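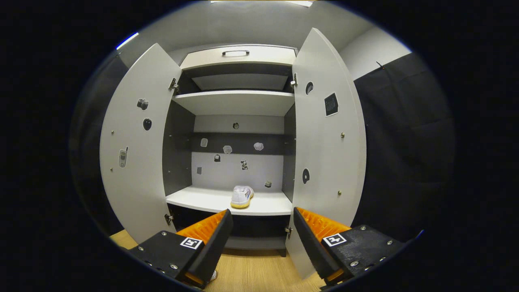
Caderno 7, p. 12

24 de abril

Avaliação do kit de preensão manual da Dirkon, continuação. Tarefa de hoje: calçado no armário de portas duplas. O kit está em demonstração até ao fim do mês e falta decidir entre compra e aluguer. A proposta da Cultetti (só aluguer, calibração incluída) fica para comparação no fim.

**Montagem**

- Dedos pretos, almofadas cor de laranja com nervuras, aparafusados de origem. Não mexi no aperto.
- Marcador quadrado em cada dedo. Leitura estável com a luz do teto acesa.
- Armário cinzento, portas totalmente abertas, gaveta de cima fechada.
- Objeto: um ténis branco de sola amarela, na prateleira branca inferior, biqueira para fora.

**Procedimento**

Aproximação de frente, dedos abertos, altura da prateleira. Fechar sobre o ténis à largura do peito do pé, levantar, recuar até passar a linha das portas, repor. Série A com 12 repetições, sempre com a mesma orientação. Série B com 6, ténis rodado a meia volta entre cada uma.

**Resultados**

Série A: sem quedas. Em 3 repetições a sola roçou na prateleira durante o recuo; erro meu de altura, não do kit. Série B: duas quedas, ambas com o calcanhar para fora. O contraforte é mais rígido e a almofada assenta só na metade inferior. Com a biqueira para fora a almofada acompanha a curva e não escorrega.

Abertura máxima suficiente para este modelo. Para uma bota não chega -- confirmar com a Dirkon se há dedos mais largos e se obrigam a recalibrar.

**Seguimento**

Perda de pose em dois momentos, os dois com a mão muito inclinada dentro do compartimento. Recupera sozinho ao sair. Os autocolantes do fundo e das portas não deram falsas deteções, nem o da porta direita com desenho de calendário em grelha, que era o que me preocupava. Não os retirei; o armário fica como está para as séries seguintes.

**Ergonomia**

Ao fim da série A o pulso já se queixa. O peso está todo à frente. O manual aconselha pausas mas não diz de quanto em quanto tempo. O gatilho é bom, curso curto, sem folga que se note.

**Comparação com janeiro**

O conjunto Forsyth ensaiado em janeiro tinha almofadas lisas e deixava cair calçado também na posição fácil. Em contrapartida era mais leve e trocavam-se os dedos sem ferramenta. No da Dirkon é preciso desapertar os parafusos prateados, pequenos e fáceis de perder. Pedir um jogo suplente na encomenda.

**Pendentes**

1. Repetir a série B com aproximação mais alta no calcanhar.
2. Série com as portas a meio curso. Ver se o cotovelo passa.
3. Gaveta de cima: a pega preta é curta, testar se os dois dedos entram por trás.
4. Pedir à Dirkon o preço das almofadas em separado. Na tabela só aparecem com o dedo completo.
5. Enviar os registos para Iltville -- só a série A, a B tem os nomes dos ficheiros trocados e tenho de corrigir primeiro.

Parecer provisório: compra, se as almofadas se venderem à parte. Caso contrário, aluguer de mais um mês e decidir com a Cultetti já ensaiada.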